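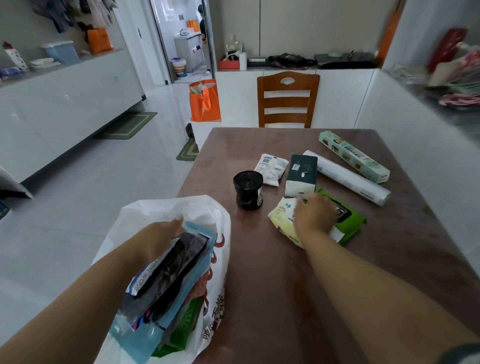 *Packages in a plastic shopping bag, with household goods on the table beside it. Stores in Grostach will stop giving out bags like it in June.*

2024-02-20

GROSTACH — Shoppers in Grostach will have to bring their own bags or pay for paper ones starting in June, after the town council voted 5-2 to end the use of thin plastic bags at store checkouts.

The rule covers grocery stores, pharmacies, hardware stores and take-out counters inside the town limits. Paper bags will cost eight cents each. Stores keep the money and must list the charge as its own line on the receipt.

Small bags used for loose produce, raw meat and bulk foods are not covered. Neither are prescription bags, dry cleaning covers or trash bags sold in rolls.

The two council members who voted against the measure said it should have waited until the county finished its own study of store packaging. A motion to put off the vote until fall failed earlier in the meeting.

Magsi, the largest grocery chain in town, operates three stores in Grostach and told the council in a letter that it did not oppose the change. The company asked for time to use up the bags it already has in storage. Under the final wording, stores may hand out leftover stock until the rule takes effect, but may not place new orders for use in town.

Smaller shops raised more questions. Several owners along Hullel Street said paper bags take up more room behind the counter and cost more to buy in small amounts. The council agreed to let shops with fewer than eight employees order through the town at the bulk price for the first year.

Customers who pay with food assistance benefits will not be charged for paper bags. Home delivery orders are covered by the rule, although drivers may use crates or boxes and take them back at the door.

The town's public works department asked for the change last year. It told the council that thin bags were wrapping around the sorting equipment at the Lotar recycling plant, where the town sends its curbside material. The plant has had to stop its main line more than three times a day to cut them loose, according to the department's report.

Plastic bags will still not be accepted in curbside bins. Residents who have bags at home can drop them in the collection barrels at the front of each Magsi store.

Stores that break the rule will get a written warning the first time. Fines for later violations have not been set. The council is expected to take up that part of the ordinance at its next regular meeting, which is open to the public.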